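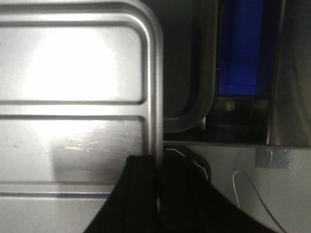
Vier Wochen mit dem Hastska: ein Küchenhelfer im Dauertest

Mein Großvater war der Meinung, dass man einem Menschen ansieht, ob er arbeiten kann, wenn er einen Lappen auswringt. Nach diesem Maßstab ist der Hastska ein hoffnungsloser Fall. Auswringen kann er nicht. Er kann den Lappen halten, er kann ihn sogar über eine Fläche ziehen, aber wenn der Lappen tropft, dann tropft er, und der Hastska fährt mit der Gelassenheit eines Beamten kurz vor der Pensionierung weiter.

Das Gerät ist ein einzelner Arm mit Zweifingergreifer und einer Kamera am Handgelenk, dazu ein Sockel, der sich an einer Arbeitsplatte festklemmen lässt. Die Software heißt Plara und wird als Abo verkauft, 35 Euro im Monat. Der Arm selbst kostet 1.982 Euro, und für 539 Euro extra gibt es ein Paket namens »Küche und Werkstatt«, das im Wesentlichen aus zusätzlichen Fertigkeiten und einem zweiten Satz Fingerkuppen besteht. Ohne dieses Paket kann der Hastska vor allem winken. Ich übertreibe, aber nicht sehr.

Aufgebaut habe ich ihn in der Teeküche unserer Gemeinschaftswerkstatt, wo sich Haushalt und Betrieb ohnehin vermischen: Vorn wird Kaffee gekocht, hinten werden Blechteile entgratet, und der Abwasch gehört traditionell dem, der zuletzt geht. Lenni Hirvonen half mir beim Festschrauben und fragte, ob ich eine Haftpflichtversicherung habe. Habe ich.

Einrichtung

Die Anleitung verspricht einen Nachmittag. Bei mir war es einer, allerdings ein finnischer im Juni, also einer, der nicht aufhört. Der Arm muss die Reichweite lernen, dann die Schränke, dann die Gegenstände. Jedes neue Objekt will von mehreren Seiten gezeigt werden. Bei Tassen geht das flott. Bei Metall wird es zäh, und zwar aus einem Grund, der so banal ist, dass er in keinem Werbefilm vorkommt: Metall glänzt. Über gebürsteten Stahl legt sich ein weißer Schleier aus Licht, daneben liegt eine verschmierte Stelle, und der Arm soll entscheiden, was davon Schmutz ist und was Spiegelung. Ich habe beim Putzen von Edelstahl dasselbe Problem, aber ich darf den Kopf schief legen.

Der Hastska legt nichts schief. Er meldet »Oberfläche unklar« und wartet. In der App erscheint dann ein gelber Punkt, auf den man tippt, und danach noch einer.

Wischen

Auf matten, ebenen Flächen ist das Ergebnis ordentlich. Die graue Arbeitsfläche hat er nach einer Woche in ruhigen, parallelen Bahnen abgewischt, langsamer als ich, dafür ohne zu seufzen. Die Ecken lässt er aus. Kabel umfährt er mit einem Respekt, den ich mir von meinen Kollegen wünschen würde; liegt ein Ladekabel quer, bleibt allerdings auch der halbe Meter dahinter ungewischt, vorsichtshalber.

Geprägtes Blech mag er nicht. An jeder Sicke drückt er entweder zu fest oder gar nicht, und in der Rille bleibt ein feiner Rand stehen. Oona Karppinen, die bei uns die Blecharbeiten macht und Oberflächen mit dem Fingernagel prüft, nannte das Resultat »grundiert«. Gemeint war der Fettfilm.

Einräumen und Ausräumen

Das eigentliche Versprechen steht auf der Schachtel: Der Hastska soll Dinge dorthin räumen, wo sie hingehören. Dafür muss er wissen, wo sie hingehören, und darin war sich unsere Werkstatt schon vorher uneinig. Ich habe ihm am Ende meine Ordnung beigebracht. Elsa Ruotsalainen hat sie ihm zwei Tage später wieder abgewöhnt.

Mechanisch klappt mehr, als ich erwartet hatte. Becher, Dosen, Schraubendreher, Klebebandrollen: alles kein Drama. Teller hebt er einzeln und mit Würde. Von 12 Bechern landeten beim besten Durchgang alle im Regal, beim schlechtesten stand einer kopfüber auf dem anderen, was immerhin eine Interpretation ist. Durchsichtige und rauchig getönte Kunststoffbehälter dagegen sind für ihn Gespenster. Mal greift er einen Fingerbreit daneben, mal schiebt er den Behälter vor sich her, bis der irgendwo anstößt und dadurch offenbar an Realität gewinnt.

Gar nicht geht Besteck im Haufen. Man kann ihm zusehen, wie er sich einer Gabel nähert, es sich überlegt, sich zurückzieht und dann den Löffel daneben berührt — als hätte er den gemeint.

Werkstattarbeit

Interessanter wurde es hinten. Teile aus einer Kiste nehmen und auf einer Matte in Reihe legen, das kann der Hastska, und er kann es auch noch um drei Uhr nachts, wenn es sonst keiner will. Voraussetzung ist, dass die Teile gleich sind und nicht ineinander verhakt. Sobald jemand eine andere Sorte dazuwirft, beginnt wieder die Sache mit dem gelben Punkt.

Zum Vergleich hatte ich für ein paar Tage den Indard eines befreundeten Betriebs daneben stehen. Der ist schneller, lauter und will einen Schutzzaun. Für die Teeküche scheidet er damit aus, obwohl Ross Guthrie ernsthaft vorgeschlagen hat, den Zaun einfach um die Kaffeemaschine zu ziehen. Beim Sortieren lag der Indard klar vorn, beim Wischen habe ich ihn gar nicht erst gefragt.

Alltag

Laut ist der Hastska nicht, eher ein Summen, das man nach einer Weile für den Kühlschrank hält. Die Fingerkuppen nehmen Fett an und müssen abgewaschen werden, von Hand, mit Spülmittel. Man putzt also dem Putzgerät die Finger. In der zweiten Woche habe ich damit nahezu so viel Zeit verbracht wie früher mit dem Abwasch, danach wurde es besser, weil ich ihm die Pfannen verboten hatte.

Nervig ist die App. Sie verschickt jeden Abend eine Zusammenfassung mit der Überschrift »Gemeinsam geschafft!«, auch an Tagen, an denen der Arm abgeschaltet war. Die Verbindung hielt dafür durchgehend, und ein Update im laufenden Test hat nichts kaputt gemacht. Der Kundendienst von Tapia, die das Gerät hierzulande vertreiben, antwortete am selben Tag und erklärte mir freundlich, dass Besteck »auf der Roadmap« stehe. Dort steht es vermutlich im Haufen.

Für wen

Wer eine kleine Werkstatt hat und immer dieselben Teile umsetzt, sollte sich den Arm vorführen lassen, am besten mit den eigenen Teilen und unter der eigenen Lampe. Teemu Honkanen hat seinen inzwischen neben der Säulenbohrmaschine stehen und ist zufrieden, er hat aber auch nur eine Sorte Winkel. Wer eine Küche hat und auf den Tag wartet, an dem er nie wieder einen Lappen anfassen muss, kann weiter warten und das Geld solange in Lappen anlegen.

Gut: ruhig, vorsichtig mit Kabeln, sauberes Ablegen gleicher Teile, schneller Kundendienst

Weniger gut: glänzendes Metall, getönter Kunststoff, Ecken, Besteck, die abendlichen Glückwünsche

Unser Exemplar bleibt vorerst stehen, ohne das Küchenpaket hätte ich es zurückgeschickt. Das Abo ist monatlich kündbar, der Menüpunkt dafür versteckt sich unter »Mein Profil« ganz unten.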